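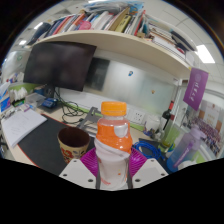 Où poser les boissons quand on travaille sur un bureau encombré ?
Sur un sous-verre, loin des câbles et du cahier.

Bonjour à tous,

Merci Uriel pour ta question, elle m'a bien fait sourire, car je suis en plein rangement !

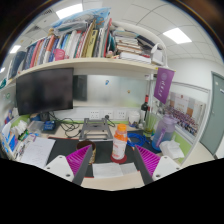

Le 30 mai 2019, Uriel Barrientos a écrit :
> Mon bureau déborde, par quoi commencez-vous ?

Moi, je commence par les câbles (toujours eux, les coquins), puis les mouchoirs, et je garde la tasse à portée de main.

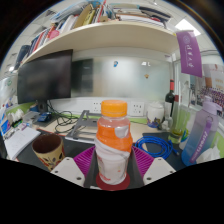 Pour le support d'ordinateur, je le laisse au milieu, je m'y suis habitué avec le temps. Je regarderai en juin si une boîte Stilta de 33 cm peut tout avaler.

Bien amicalement à toute la liste,
Fermín Sepúlveda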